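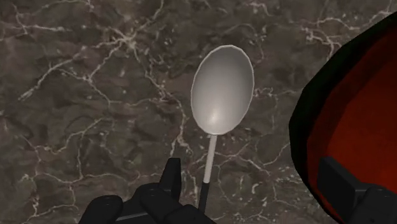
Girodlow finger pads, revised grip (replaces Prudine pads)

These are the replacement pads for the two-finger Sfeir gripper, and we're really pleased with how they've come out! If you run the kitchen task set — spoons, measuring cups, bowls, the lot — and you've had utensils rolling in the fingers, this is the part you want.

What went wrong with the old pads

The Prudine pads did well on boxes and blocks. On thin round handles they let the spoon turn. The fingers would close, the controller would report a good grasp, and the bowl of the spoon would swing over partway through the lift. In simulation that costs you a run. On a real bench the arm carries on to the next waypoint with a utensil pointing the wrong way, and that's how one of our units at Brovgate drove a handle into the rim of a bowl and tripped its force limit.

We went back through 971 simulated grasps to find the cause. The pad face was a touch too flat, so a slim handle met it along a single line, and the grasp check only looked at finger gap. It had no idea the handle was turning. Finding that was a great afternoon, even if it meant tearing up the old drawing.

What's changed

The new pad has a shallow groove down the middle that gives a round handle contact on both sides. The grasp check now looks for rotation as well as gap, and if the handle turns more than 5 degrees the arm stops and holds where it is. It won't open the fingers by itself, so whatever it's carrying stays put until you release it.

Small utensils beside a bowl are still the hardest case. The fingers come down close to the rim and there isn't much room to spare, so we spent most of June on exactly that approach.
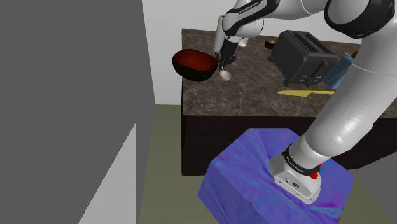

Fitting and checking

Each pack has 3 pairs of pads and the screws to suit. Power the arm down and press the emergency stop before you put your hands near the fingers. Swap both pads together — never run one old and one new.

Load the revised grasp check, then run the spoon and measuring cup tasks in simulation before going near hardware. We do 60 lifts of each. If the arm stops on a rotation fault, read the log before clearing it. A repeat fault at the same height usually means a pad isn't seated square.

Still using Prudine pads?

Keep them for boxes and blocks if you like, they're still lovely for that. Please take them off for anything with a round handle. The revised grasp check works with either type of pad, so load it even if your new ones haven't arrived yet.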